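Gripper and wrist camera comparison, Plevness bathroom trials
Progress report to Lund, second reporting period

Work completed

Trials moved from the bench at Skirar to the furnished bathroom at Plevness in November. The task set is the one agreed in the work plan: pick up small items from shelves, ledges and the floor, open a hinged door by its edge, and hand over a folded towel. We ran 3,376 grasp attempts in the period, split between the two-finger linkage gripper and the parallel-jaw unit already owned by Erum. Both were mounted on the same arm and used the same controller settings, apart from closing force, which was tuned separately for each.

Results so far

The linkage gripper did better on wide and soft items, mainly towels and sponges. Its fingers open far enough that the approach does not need to be exact. The parallel-jaw unit did better on thin items lying flat, such as combs and the lids of jars. On bottles we could not separate the two.

Closing commands reached the linkage gripper with a delay of 200 milliseconds in the first week. This was traced to the polling rate in our own driver and has been fixed. Attempts made before the fix are marked in the log and left out of the comparison.

Six fingertip pads were replaced, all on the parallel-jaw unit. The cost was covered under the consumables line.

Camera

Most of the remaining trouble is with the wrist camera. Polished stone and glass both return the ceiling lights, and the exposure control reacts to the bright spots by darkening everything else. Dark fingertips are then hard to separate from a dark item. Depth readings on the glass panel are not usable, and the planner now treats the panel as a fixed wall taken from the room map.
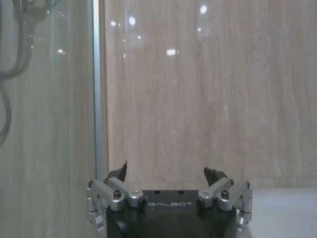 Figure 1. Wrist camera view with the gripper open. Light reflections show on the stone wall and the glass.

We tried fixed exposure at two settings. The lower one kept the wall readable but lost detail near the floor. We would like to try a polarizing filter before changing the camera, and Skirar has one that fits the present lens.

Changes to plan

The door task was cut to 20 attempts per gripper after the hinge worked loose. Plevness has repaired it and the rest will be run next period. The towel handover is on schedule.

Next period

Finish the door attempts. Repeat the thin-item set with the filter fitted. Send the full log and the per-item table to Lund with the next report. No change to the budget is requested.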